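We use cookies to keep you signed in and to remember your language. By continuing to browse you accept our cookie policy. Accept | Manage settings

Thursday, January 23, 2020

Kitchen counter thread, as promised to the people who kept asking how we eat supper in this place without a table. Get yourself a drink, I do go on a bit when it comes to kitchens.

First, some background for the new folks. We moved to Lellville last April, into the top half of a house on Reuter Street, and the dining table from the old place would not go up the stairs. We tried it legs first, top first, and then with the legs off. It lives with my sister now and she is very happy with it.

So the counter became the table. I thought it would be for a week or two while we shopped for something smaller, and then winter came and we were still eating there, and I noticed I had stopped looking at tables.

I did go and look once! There's a Furnitura out past Stundthorpe with a whole floor of fold-down tables and I sat at every one of them like Goldilocks. The one I loved was 2,000 dollars. For a table that folds! I patted it, said goodbye, and bought a dish towel.

Now, the counter itself. It has that gray and white marble look, which I was lukewarm about when we came to see the apartment and have grown very fond of. It's a kind background. Any old bowl looks like you meant it.

My one real rule is that the front belongs to the eaters and the back belongs to the cooking. Bottles, the food processor, anything with a cord, all of that gets pushed toward the back. If a thing creeps forward during the day, it goes back before supper.

Then the front gets laid the way you'd lay a table. Lavender bowl, steel bowl, fork, all in a row. I was raised by a woman who set out a fork for toast, so I can't help myself, and I do believe food tastes better when somebody has put your fork down for you.

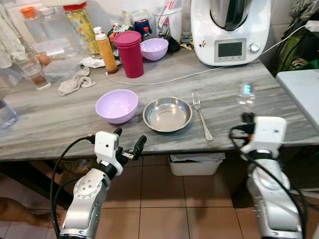 Marnie_bakes: I'd lose my mind with the food processor out all the time, mine lives in a cupboard and comes out for pie crust, and then it goes straight back. Don't you want the space?

Oh, I do want the space, and you're right that it takes up a good bit of it. But I know myself. When ours was in the cupboard at the old place I used it for birthdays. It weighs what a toddler weighs and I'm not hauling it up from knee height on a weeknight to make soup.

Out on the counter it gets used. Soup, mostly, and bread dough on Sundays, and a carrot salad that I would happily eat every day of my life if the rest of the household would stop making faces.

What I will say is that the cords drive me a little batty. White cord on a pale counter, you'd think it would disappear, and I see it every single time. I've been meaning to get some of those little stick-on clips. If anyone has a kind that will come off again without taking the wall with it, please tell me, I rent.

A few of you asked about the purple. The lavender bowls came from the sale bin at the hardware store here in Lellville, of all places, between the birdseed and the snow shovels. They're plastic, light as anything, and I bought them for a picnic. They were supposed to go in the picnic basket and stay there.

They never went back in the basket. They're a nice depth for oatmeal, they don't clatter when you stack them, and I like seeing that color in January when everything outside the window is the shade of an old sock.

The magenta tumbler was a separate purchase and I refuse to be told it matches on purpose. (It does go nicely, though.) It has a lid, and in a household where elbows are involved I would recommend a lid to anyone.

The shallow steel bowl is my favorite thing to eat out of and I couldn't quite tell you why. It's the right size for rice with something on top. It's good for salad. I also use it for peelings while I'm cooking, then wash it and put my supper in it, and if that bothers you, we can still be friends.

I keep it shiny with baking soda and a soft cloth. Sprinkle, a few drops of water, rub in circles, rinse, and dry it right away. The drying is the part I used to skip, and then I'd wonder where the spots came from.

All right, here's how the evening goes, for the person who wanted it step by step. I clear the front first, and I mean everything, including the mail. Then I wipe it down with warm water and a bit of dish soap, go over it with a dry towel, and only then do the dishes come out.

There are 3 of us most nights. The clearing and wiping takes me 90 seconds if I don't stop to read the mail. I did time it once, because I was being told it was a big production.

Bowls to the left, fork to the right. The fork points away from you, tines to the back. I've gone back and forth about folding a napkin underneath and decided it's one more thing to wash.
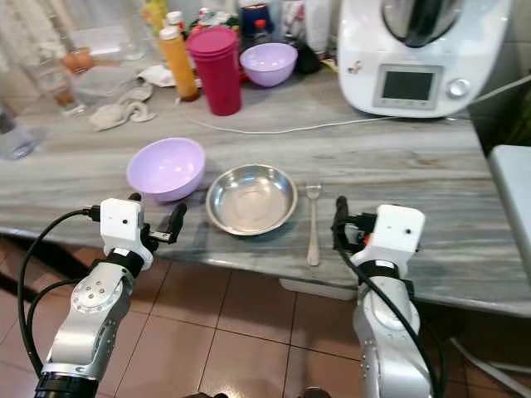 Steel dish in the middle, purple bowl behind it to the left, fork on the right.

Someone messaged me to ask whether I put down placemats. I used to! We had woven ones, and crumbs got down into them and stayed there like they'd signed a lease. I shook those things off the back porch every night until I got tired of it, and now it's the bare counter and a cloth afterward.

Stools, since that will be the next question. Ours are secondhand, from the Saturday market in Stundthorpe, and they wobble. I've stuck felt under the short legs and it helps for a while. Measure your counter before you buy any. I did not, and I sawed a little off each leg on the porch in my good coat.

I still think about that fold-down table now and then, mostly when we have company and somebody has to eat standing up. Maybe when spring comes I'll drive out and see whether it's been marked down.

Carrot salad recipe tomorrow, if I can find the card I wrote it on. It was with the mail.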